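Gripper drops clear parts after update – anyone else?
Arms & Grippers board > Faults and safety

E-mail this thread | Print this thread

mossgate_tom
Since the August update to the Pridari controller my arm lets go of anything clear or shiny. It closes, reports a good hold, lifts a few inches and drops it. Cloth and cardboard are fine. The log gives fault 457 after the part has already gone, so a fat lot of use that is. Vollirach support say the grip check is "working as designed". I have 21 drops logged since Tuesday and I don't believe them.

benchrat
457 is the slip warning. Have you cleaned the finger pads? Nine times out of ten it's grease.

mossgate_tom
Cleaned, swapped, cleaned again. Same result. I'm running it at the dining table with ordinary household bits – a blue cloth, a small round silver container, an orange box.

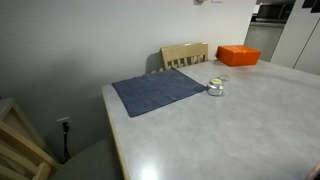
Support's next idea was that my grip force was set too low, so I put it up to 100, the top of the scale. It still reported a good hold and still dropped the part. If force was the answer, that should have changed something.

kettle_and_wire
I'd be careful there. Full force on glass with your face at table height is asking for trouble. Are you at least wearing eye protection?

mossgate_tom
Yes, and I'm behind a screen when it lifts. Fair point though, I should have said.

Prurklow_Pete
I don't buy that it's the update. We run two of these at Prurklow on the same version and they pick up glass all day. More likely your wrist camera can't find the edge of a clear part, so the fingers close off centre. A round one will squirt out every time.

benchrat
Then why does it say "good hold"? The camera doesn't decide that, finger travel does. If the fingers stop early it assumes there's something between them.

Prurklow_Pete
Which there is. Just not held properly. Post a view from the wrist with a clear part in the fingers and we can stop guessing.

mossgate_tom
Clear ball, from the wrist camera: 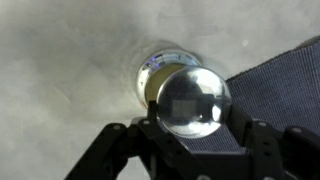

Things to try before you blame the update

kettle_and_wire
1. Put the old version back and run the same parts at the same force. Without that you have a hunch and nothing else.
2. Turn the force down again.
3. Try the ball on a plain surface with nothing shiny behind it.

Sangkhawat_user
I did number 1 last month. Old version dropped the ball as well, only less often. So I think you're both half right, and "working as designed" is still nonsense. A check that passes a bad grip is a safety fault in my book.

mossgate_tom
Will put the old one back tonight. Not holding my breath.

Recent threads
Fault 457 with nothing in the fingers
Stop button slow to respond on Pridari
Sangkhawat finger pads, worth the money?
Wrist camera cable keeps working loose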